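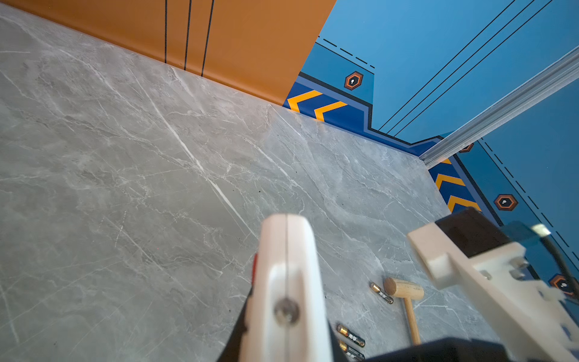
Gray marble pattern on the floor, orange and blue on the walls.

How to Paint Two Colors on One Wall With a Clean Line Between Them

by Giorgia Gentile

Last May I painted the hallway of our apartment in two colors, and the line between them was so bad that I hung a coat rack to hide it. The paint had gone under the tape in many small teeth. Since then I have done four more rooms, and now my lines are straight. I write down my method for people who have the same problem.

What you need

Two wall paints in the colors you like, both of the same finish
Painter's tape, the kind for fresh paint
A small roller and an angled brush
A pencil, a long level and a tape measure
An old plastic card
Fine sandpaper and a damp cloth

Preparing the wall

Wash the wall with warm water and a little dish soap. Kitchens need it twice. Fill the holes, let the filler dry, sand it, and wipe away the dust. If you can still feel the edge of the filler with your finger, sand again. After painting you will see this edge every day, especially in the evening when the lamp is on.

Paint the lighter color first, over the whole area, and let it go 9 inches past the place where the line will be. Give it two coats. Then leave it alone until the next day. The can may say four hours, but in a cool room I don't trust this number.

Marking the line 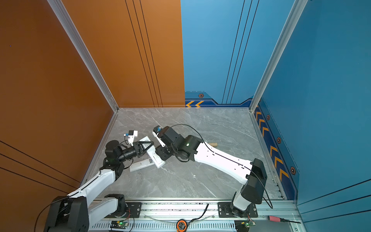

Decide first where one color stops and the other begins. The easiest place is a corner, and the hardest is the middle of a flat wall, where the eye has nothing to rest on. Orange and blue are a strong pair, and if you want them in one room you can let each color keep its own walls, with the meeting point in a corner. A darker band along the bottom of the blue, navy for example, gives the wall a finished look, and yellow chevrons on the band are nice in a child's room. For a first project I would leave out the chevrons.

My bottom band is 20 centimeters high. Measure up from the floor at both ends of the wall and also in the middle. Floors in old buildings are not level, and ours falls so much that my three marks did not agree. In this case you must choose: follow the floor, or follow the level. For a low band I follow the floor. For a line at the height of the chest I follow the level. My wall is 295 centimeters long, so I make a small pencil mark at each length of the level and join them lightly.

Taping and sealing

Put the tape on the side that you want to protect. Press the edge with the plastic card, slowly, from one end to the other. Now comes the step I did not know in the hallway. With a nearly dry brush, paint over the edge of the tape with the first color, the one already under it. This paint fills the small gaps. Let it dry, and only then paint the second color.

Roll two thin coats. My neighbor Primo Costa likes one thick coat, and he spends his next weekend with sandpaper.

Removing the tape

Pull the tape while the last coat is still a little soft. Pull it back on itself, at a low angle, and don't hurry. If the paint starts to lift, stop and cut along the edge with a sharp knife.

Small mistakes can be repaired with a thin artist's brush. Keep some of each color in a closed jar, and write the name of the room on the lid.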